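Robot teaching by demonstration

Robot teaching by demonstration, also called programming by demonstration or learning from demonstration, is a group of methods in which a person shows a robot how to do a task and the robot's behavior is built from the record of what was shown. It differs from ordinary robot programming, where each position and condition is written out in code or entered on a control panel. The person giving the demonstration is usually called the demonstrator, the teacher or the operator.

Background

The earliest form was lead-through teaching, used in paint spraying and welding. A worker held the end of the arm, or a lighter copy of it, and moved it along the path to be followed. The controller stored the joint positions and played them back. Playback of this kind repeats the stored motion exactly, so parts have to arrive in the same place every time.

Later work tried to draw a general rule from several demonstrations. Early systems broke a task into steps and stored each as a symbol or a short motion. Most current systems train a neural network on camera images paired with the motions made by the demonstrator. The trained network is called a policy. It takes in the current image and the state of the arm and puts out the next small movement.

Methods of demonstration

Kinesthetic teaching. The demonstrator takes hold of the robot and moves it directly while its motors are set to give way. Contact forces can be felt through the arm. The demonstrator's hands and body often get into the camera views, and guiding two arms at once is hard for one person.

Teleoperation. The demonstrator controls the robot from a short distance or from another room. Common devices are a joystick, a six-axis mouse, a virtual reality controller, and a leader arm – a small arm with the same joint layout as the robot, which the robot copies. Teleoperation records exactly what the robot saw and did. It is slower than working by hand, and many setups give the operator no sense of touch.

Hand-held grippers. The demonstrator carries a gripper with a camera mounted on it and does the task without a robot present. The camera sees the fingers and the objects in front of them, much as a camera on a robot's wrist would. The path of the gripper is worked out afterward from the video, often with the help of a motion sensor. The opening between the fingers is read from an encoder or from markers that the camera can see.
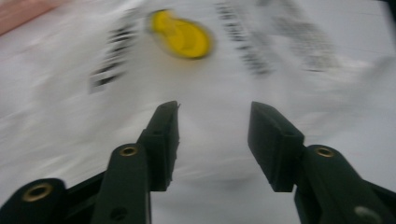

Because a hand-held gripper can be taken anywhere, demonstrations can be gathered in homes, shops and offices. The main limit is that a person can make motions that the robot can't. The reach, joint limits and top speed of the arm have to be checked against each recording, and those the arm could not follow are dropped or slowed down.

Passive observation. The demonstrator uses bare hands and is filmed from outside or from a head-mounted camera. This is the easiest kind of record to make and the hardest to use, as the motion of a human hand must be converted into the motion of a gripper with far fewer joints.

Recording

A single run through the task is called an episode. An episode normally holds one or more video streams, the position of the gripper, the finger opening and a time stamp for each sample. The streams must line up in time. A delay between the video and the gripper position teaches the policy to act late or early.

Fast hand motion blurs the camera image and can cause position tracking to fail. Shorter exposure times reduce blur but call for brighter light. Glossy paper, plain walls and other surfaces with little detail are also difficult for tracking from video. Operators are often told to move at an even pace and to slow down near contact.

The number of episodes needed depends on the task and on how much the setting varies. In the Pralora project, a group led by Anqi Yan recorded 500 episodes of picking up small items from a tabletop, in 19 rooms. A second set of 25 episodes, all from one room, was kept for comparison. The policy trained on the larger set worked in rooms that had not been recorded. The other one failed when the table was changed.

Quality of demonstrations

Demonstrators differ in speed, grip and order of steps. When two people solve the same problem in different ways, a simple policy may average the two and produce a motion that neither would make. Some policy types handle this by choosing among several possible motions. Another approach is to agree on one way of doing the task before recording starts.

Mahsa Hosseinzadeh, who ran data collection for the Sasside kitchen set, kept failed grasps in the recordings when the demonstrator recovered and went on. Her notes argue that a policy trained only on clean runs has no example of what to do after a miss. Episodes with dropped recordings or lost tracking were removed.

Correction after training

Small errors build up as a policy runs, and the robot can drift into positions that no demonstration covers. A common remedy is to let the robot work under supervision while a person takes over at the point of failure. The corrections are added to the data and the policy is trained again. The Karras controller has 2 modes for this, one that hands over the whole arm and one that hands over the gripper alone.

See also

Teleoperation
Imitation learning
Robot end effector
Motion capture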